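Fare Systems Working Group
Minutes, August 2023

Chair: Forough Jafarzadeh (Surnel)
Also represented: Vuder, Antoniadis

1. Minutes of the April meeting
Approved with one correction: the validator count on route 12 is 61.

2. Stored-value card migration
Vuder reported that 55 validators now run the new reader firmware. The remaining units are at the Hultotari depot. Balance transfer from old cards stays manual until the back office can match card numbers to accounts.

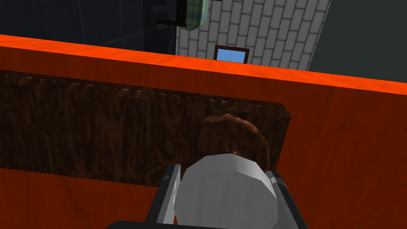 3. Ticket counter fittings
Antoniadis asked for a decision on reader placement at staffed counters. Surface mounting was preferred to a recessed housing. On finish, the group compared dark brown against orange wood grain and agreed that the contrast between the two is enough to mark the tap area without a floor decal. Cable routing was left open.

4. Transfer window
Fare rules still differ between bus and ferry. Vuder to supply the rule table with tap times in local time.

Actions
Vuder: rule table; firmware on remaining units.
Antoniadis: mounting drawing, revision 4.
Surnel: refund wording for expired cards.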